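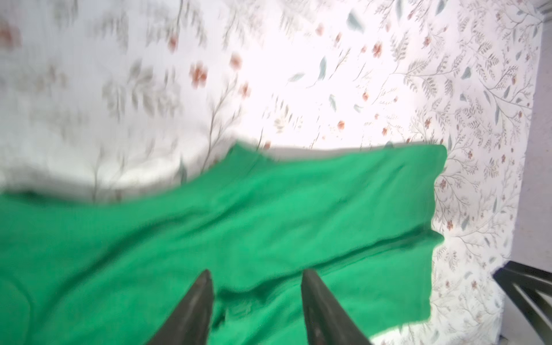
*Caméra poignet, doigts ouverts au-dessus du tissu vert, drap à fleurs autour.*

# Pince qui attrape le drap en plus du tissu : diagnostic et reprise

Notes pour ceux qui reprennent le poste pliage. Rédigé vite, je compléterai en mars.

Le défaut : la pince descend sur le tissu, ferme, remonte, et le drap monte avec. Au mieux le pliage est fichu. Au pire le bras tire sur tout le lit, le couple grimpe sur l'axe 4 et on part en arrêt de protection. Ça nous est arrivé deux fois le même matin, la deuxième avec la main de Florian Nägeli à vingt centimètres. Donc on ne bricole pas bras sous tension.

## Avant de toucher à quoi que ce soit

1. Arrêt d'urgence enfoncé. Pas juste « pause » dans Stistari, la pause garde les moteurs actifs.
2. Si du tissu est coincé : desserrer à la molette, jamais tirer dessus. On a tordu un doigt comme ça.
3. Sauvegarder le log avant de redémarrer. Au reboot il est écrasé.

## Lire le log

Ouvrir le dernier fichier dans `stistari/logs/`, chercher `GRIP_CLOSE`. Ce qui nous intéresse, c'est les lignes juste avant :

```
z_target 112
z_contact none
grip_force 62
state GRIP_CLOSE
```

`z_contact none` = le bras n'a pas détecté le contact et a filé jusqu'à la consigne. Sur un matelas, la consigne ne veut rien dire, ça s'enfonce. Les doigts poussent le tissu dans le drap et pincent les deux épaisseurs.

Si `z_contact` a une valeur et que le drap vient quand même, sauter à « Force ».

## Corriger la hauteur

- Remettre le zéro sur le tissu posé, pas sur la table de calibration. Menu Outil > Référence > Surface souple.
- Approche lente sur la fin de course. Le profil Nillton par défaut est bien trop rapide pour du textile.
- Seuil de contact : baisser cran par cran, dix descentes à vide entre chaque. Trop bas et il déclenche sur la moindre bosse du tissu.
- Viser un pli en relief plutot qu'une zone à plat. Sur un pli les doigts prennent de côté, pas besoin d'appuyer.

## Force

62 c'est la valeur d'usine chez nous, trop pour deux épaisseurs fines. Descendre, tester, redescendre. Si le tissu glisse au levage, remonter d'un cran et s'arrêter là.

Regarder aussi les faces internes des doigts. Une face lustrée accroche mal, on compense en serrant plus, et c'est reparti. Chez Gruber ils préconisent de changer les doigts à 1 000 cycles. Notre jeu précédent est allé jusqu'à 1 269, c'était trop.

## Vision

Une image floue pendant l'approche fausse la segmentation, surtout sur un fond à motifs. Attendre l'arrêt complet du poignet avant la capture :

```
capture.wait_settle = true
```

Vérifier aussi la lumière. Si une zone du fond sature, le contour du tissu peut décrocher à cet endroit. Baisser l'exposition, pas le seuil.

## Remise en route

1. Vitesse réduite, une personne sur l'arrêt d'urgence, personne d'autre dans la zone.
2. Fermer la pince, lever de quelques centimètres, stop. Contrôler à l'oeil que le drap est resté en place.
3. Recommencer à trois endroits différents du tissu.
4. Si tout est bon, vitesse normale. Sinon retour au log.

Activer la limite de couple au levage (`lift.torque_guard`). Elle était désactivé depuis la démo Prernotness et c'est pour ça que le bras a continué à tirer. À vérifier à chaque changement de profil, l'import la remet à off.

Reste à faire : alarme quand `z_contact` est vide. Pour l'instant il ferme quand même, sans rien dire. Voir avec Florian.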